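Utensil caddy, bench notes
25 May 2018
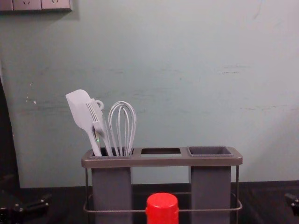
Caddy on dark worktop, left container loaded, right container empty.

Started on the caddy for the Kerkine kitchen fit-out. Boyang Zheng wants a yes or no on whether it stays on the list before the June order goes in. Notes below are for him and for Fotis Papadakis, who has the drawer insert to compare it with.

Construction. Flat grey top plate, rounded corners, three openings in a row. Square containers hang under the two outer openings. Nothing hangs under the middle one, so anything dropped through it goes straight to the worktop. A thin wire frame runs round both containers near the base and comes up as a rod at each end to carry the plate.

Load as set up: spatula, fork and whisk, all in the left container. Pale lavender set. The whisk takes up the most room at the top and the spatula head stands highest. All three clear the plate by a good margin, so the wall cupboard height matters more than the footprint does. The Kourkoulas drawing gives 592 mm between worktop and cupboard underside. No difficulty there. The Grurnton drawing does not give the figure at all and I have written to ask for it.

Handles. The spatula goes in on a slant and the fork overlaps it. Taking the spatula out first is awkward when the fork is in front. Try the whisk on its own in the right container and leave the flat tools on the left. This also evens up the weight across the plate.

Middle opening. Fotis suggests it is meant for a longer tool standing on the worktop. Possible, but then the handle end sits on whatever has been spilt there. I would leave it unused, or ask the supplier whether a third container is sold separately. If it is, the query about capacity mostly goes away.

Cleaning. Containers need to lift out without the frame coming with them. Not yet tested. Wash ten times and look at the corners inside, where a square section tends to hold residue.

Weights for the tip test: 700 g in the left container with the right one empty, then 1000 g split evenly. Push at plate height from the side and from the front. Record the load at which the frame lifts, not the load at which it goes over. The Kundodville sheet mixed the two up and was no use to us afterwards.

Position. Keep it back towards the wall and leave the front of the worktop for bottles. A red cap, likely a bottle top, in front of the frame already gets in the way of the lower half.

To do:
Tip test, both loadings
Ask supplier about third container
Repeat with whisk moved to the right
Get cupboard height for Grurnton
Fotis to send drawer insert dimensions, sheet 31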